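Wonier Dumlow – the two-arm table station for canteen kitchens

If you run a staff canteen, you already know how much of a shift goes on bowls and plates, and how tired everybody's wrists are by the end of it. The Dumlow puts a pair of arms on an ordinary tabletop, both reaching into the same tray, so the small repeated handling can go to the machine.
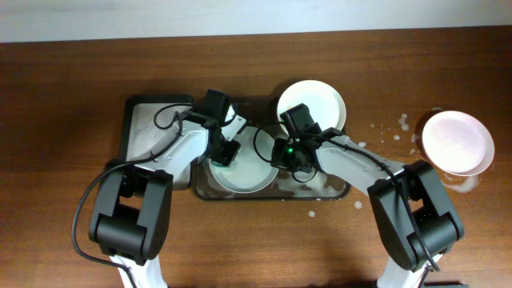 Our friends at Carré had the same worry most kitchens have, that somebody would lose hours over it. They kept everyone on, and Évan Le Goff moved two of his people from the dish table to the serving counter – they tell us they like the company out there!

Each Dumlow comes with 33 ready-made routines and a Sunday helpline. Price: $2,763 per station, Tarnis training day included. Orders ship in October.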